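Small-kitchen prep kit: gallery
Posted 03/11/2024

Every list of kitchen must-haves swears you need a basket, a liner and a board with a nice rim on it. I have my doubts about all three. Lornik sells them as a set, Mareck sells nearly the same set for more, and the reviews read like they came off one desk. So I've been going through the claims and keeping the pictures together on one page.

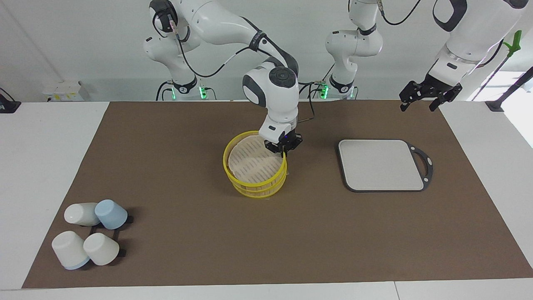

My main quarrel is with liners. The pitch is less scrubbing, and maybe so, but a liner that won't lie flat is one more thing to fuss with. I bought a pack in April and went through 7 before one sat the way the package showed it. Yellow plastic baskets I can live with — cheap, easy to find in a drawer.

The dark rim on a board is another matter. Kuruc says it "keeps food where you put it." On a board that size, where was it going?

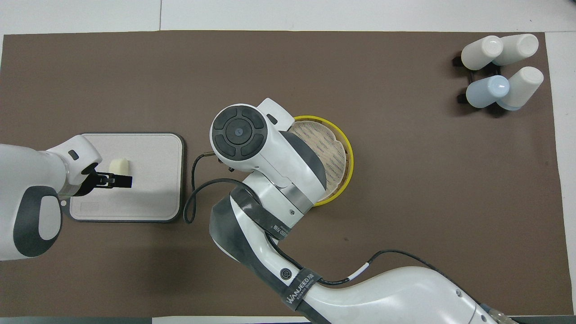 Brown mats hide stains, or so the Grikine catalog says. They also hide what you should have wiped up. I'd take a pale one and see the mess. As for cutting anything soft, I still haven't met a board that made a difference — a sharp knife does, and it doesn't come with the set.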